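Replacing the pads on gripper 2

Both hand-held grippers came up for pad replacement in July. Gripper 1 took twenty minutes and there is little to say about it. Gripper 2 took most of an afternoon, and since I expect to be doing the same job again before the end of the year, I am writing down what I did and what I would do differently.

For anyone who has not read the earlier posts: these are two-finger units, held in the hand, with a camera looking down past the fingers. We use them to record grasps on cloth, and the recordings are later replayed on the arm in the Staden cell. The arm has the same fingers and the same pads. Whatever is wrong with the pads on the hand unit ends up wrong on the arm too, only harder to find.

The log for gripper 2 stood at 2615 grasps when I took it off the hook. Lieselotte Reinholz had put a note on it saying that thin cotton was slipping out on the left side. Thick cloth was fine. That pattern usually means one of the pads is glazed or the fingers have gone out of parallel, and the two are easy to mix up. My test is a strip of printer paper. Close the fingers on it by hand, pull it out slowly, and do this at the tip, the middle and the root of the pad. On this unit it held at the root and in the middle and slid freely at the tip.

I cleaned both pads with alcohol and repeated the test with the same result. So the glaze was not the whole story.

Taking the pads off

Each pad is held to its finger plate by adhesive and by the shape of the seat. Back the finger bolts off half a turn first. If you leave them tight and pry at the pad, the plate flexes, and you will then be chasing an alignment error that you put there yourself. I did that in March on gripper 1 and had to start over.

Warm the pad with a hair dryer on low for a minute. Start at the tip with a plastic scraper and work down. The old pad on the right came off in one piece. The left one tore and left a skin of adhesive on the plate, and under that skin I found the real fault — a small ridge of older adhesive, probably from the pad change before last, that had been holding the tip of the new pad at a slight angle. It was less than the thickness of a fingernail. I scraped it off, wiped the seat with alcohol, and let it sit.

I checked the right seat as well. It was clean.

Fitting the new ones

The pads come from Vititton in sheets, and Iraklis Bakalis cuts them for us with a steel rule and a sharp knife. A cut that wanders will show up in the paper test, so I check each pad against the plate before the backing comes off. Two from this batch had a slightly hollow edge and went back in the drawer for use as samples.

Set the pad down root first and roll it toward the tip with a thumb. Do not stretch it. Then clamp the two fingers together on a flat piece of card and leave them alone overnight. The adhesive data sheet gives a shorter time, and I have tried the shorter time. The pads crept.

In the morning, snug the bolts in small steps, going from one finger to the other. I run the paper test between steps. On gripper 2 the tip began to hold on the second pass and the rest stayed even. I then went around once more with the driver and marked each bolt head with a dot of paint pen at the edge, so that any movement will show.

The cloth check

Paper tells you about contact and very little about grip. For grip I use the scrap pile, which is made up of whatever printed cloth we have on hand, heaped against the wall. The patterns matter to the tracking, which needs texture to hold on to, and the mix of fabrics matters to me. The procedure is to push the open fingers into the heap, close, lift, shake twice, and put it back somewhere else. I do 78 of these without looking at the recording. Then I look at the recording.
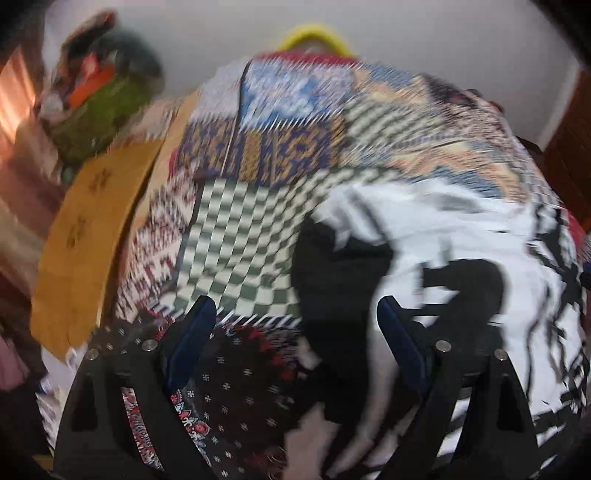

Fingers in the scrap pile, new blue pads fitted. One frame from the gripper camera.

The blur is worth a few words. With the gripper moving at the speed people move it, edges on a checked cloth turn into saw teeth, and the tracker loses them for a frame or two. I used to lower the exposure until it went away, and then had trouble with the black cloth, which turned into a flat patch with no detail in it at all. I now accept some blur, and I ask whoever is holding the unit to stop for a moment before closing. It costs very little time. Apinya Duangkaew, who does more of the recording than I do, was against it for a week and now does it without being asked.

Fingertips are the other thing I look for in these frames. If a hand comes in low between the fingers to press the cloth down, the arm will later try to repeat a grasp that had help. I don't throw such frames out when all I am checking is pads. For recording proper they get flagged, and the whole grasp goes with them. In the last set there were 263 flagged grasps, far too many, and I suspect most of them came from the slipping pad. When the cloth won't stay in the grip, people reach in and hold it.

Results for gripper 2 after the change: no drops on thick cloth, one on thin cotton, and that one was a bad approach on my part with the fingers half on a fold. Gripper 1, done the same week, had none. I call both of them good.

Changes to the routine

I have added a line to the sheet that hangs by the hook: inspect the seats under a low lamp held to one side before any new pad goes on. The ridge I found would have shown up at once under that lamp. I missed it last time because I was working under the ceiling light, which flattens everything.

The paint dots are also on the sheet now. If a dot has moved, the unit does not get used until the paper test has been redone at all three points.

The arm in the Staden cell still has its old pads. Tassanee Prasertsri wants them left alone until the current set has been replayed, so that old recordings are compared on old pads, and I agree with her. After that it gets the same treatment, with the extra trouble that the fingers there can't be taken to the bench without losing the camera calibration. I plan to do it in place with a small clamp I borrowed from Gunnlaugsson. If the clamp fouls the camera bracket, I will have to cut a longer card.

Pads left in the drawer: enough for one more full change, not counting the two samples.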